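3.2 Headline wording and reader recall

The second part of the study asks a narrower question. When a weekly news roundup puts a loaded word in the headline, do readers remember the item, or only the word? Prior work mostly looks at clicks. We wanted recall, one day later, no prompt.

Material. Items came from two roundup newsletters, Trirna and Cutby. Both go out weekly, both are opinion-heavy, and both write short mocking headlines over news reported elsewhere. Trirna leans on puns. Cutby leans on adjectives, often three in a row, often all caps. We took crime, courts, campus and city hall items. Left out: obituaries, sports, anything with a paywalled source. An item also had to be traceable to at least one plain news report, so that a neutral version of the headline could be written from the original facts and not from our guess at them.

Two coders (Hongmei Lei and Veikko Nurmi) marked every headline for loaded terms. A loaded term was any word that judged a person or group and could be dropped without losing the event. "Mayor cancels parade" has none. "Spineless mayor cancels parade" has one. Hard cases were nouns. "Thug," "crony" and "mob" were always coded as loaded. "Activist" was not, after some argument, unless it came with scare quotes. Sarcastic quotes turned out to be the largest source of disagreement between coders, and we come back to them in section 4.

Readers. 1,570 adults finished both sessions. Recruited through an online panel in March, paid a flat fee for each session. Everyone read the same items but headline version was randomized item by item, so most readers saw a mix. They were told the task was about newsletter layout. The real purpose was explained at the end of session two, and readers could withdraw their answers at that point.

Procedure. Session one, reading, self-paced. Session two opened the next day at the same time of day, and stayed open until midnight. Readers were asked to write down whatever they could remember from the newsletter, in any order, in their own words. No list of topics. After that came a short recognition test, reported separately. Order mattered here – recognition first would have ruined the free recall.

Presentation. Layout was kept as close as possible to the real thing: one column, headline in capitals, a body of one paragraph, and a picture between some of the items. Positions were fixed, so picture placement could not vary with headline version. No picture sat directly above a loaded headline in one condition and a neutral one in the other.

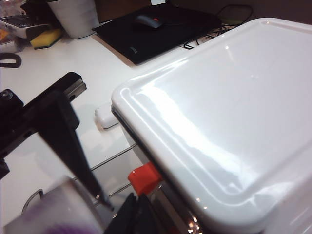 Figure 2.

Scoring was done blind to condition. Each written answer was split into separate claims, then each claim was matched to an item or marked as unmatched. A claim counted as recall of the event if it named who did what, even loosely. It counted as recall of tone if it gave only a judgement ("something about a corrupt judge") with no event attached. Both could apply to the same item. Claims matching 2 items were scored for neither, a strict rule, and it cost us some data from the campus stories, which resemble each other a lot.

Spelling errors were ignored. So were wrong names as long as the role was right: a reader who turned the sheriff into a different sheriff still got the event. A reader who turned the sheriff into the mayor did not.

3.3 Results

Loaded headlines did not improve recall of the event. They did improve recall of tone. The gap was larger for Cutby items than for Trirna items, which we had expected, and larger for city hall than for crime, which we had not. One possible reading is that crime items carry their own tone. A reader told plainly that a man was punched at a bus stop supplies the outrage without help. A zoning vote needs the adjective.

Position in the newsletter also played a role. The first item was remembered well in every version. The last item was too, slightly less. Items in the middle did poorly, and it's in the middle that headline wording made the most difference. We fitted the model again with the first and last items removed and the pattern held.

Puns behaved in their own way. Readers often wrote the pun down word for word and nothing else. Under our scheme this counts as neither event nor tone, so pun items look weaker in the main table than they perhaps should. Huiling Xia suggested a third category for verbatim headline recall. We added it as an exploratory measure after scoring had begun, so treat it with caution. The coding was repeated from the start by Zixuan Xiong, who had not seen the first round.

Stated politics made less difference than the literature would suggest. Readers were asked to place themselves on a scale with 5 points. Those at both ends recalled more tone than those in the center, in the loaded version only. There was no sign that readers remembered insults aimed at the other side better than insults aimed at there own. Our items were not balanced for target, however, and the test is weak. A proper test would write each headline twice with the target switched, and many real stories do not allow that.

Reading time is worth a short note. Loaded headlines were not read more slowly, but the paragraph under them was read faster. This fits the idea that the headline is taken as a verdict and the body is skimmed for confirmation. It also fits simple fatigue with the style. We can't seperate the two with timing alone. The Jiang extension, run by Deming Xiong with the same items on phones, should help – there the body is hidden until tapped, so skipping is recorded directly.

Two checks. First, dropping readers who guessed the purpose of the study changed nothing of note. Second, scoring by the Skimix text matcher in place of human coders gave the same direction for tone but a smaller effect, mostly through missed paraphrases. Human scores are used throughout the rest of the paper. Full coder instructions, all headline pairs and the unmatched claims are in Appendix B.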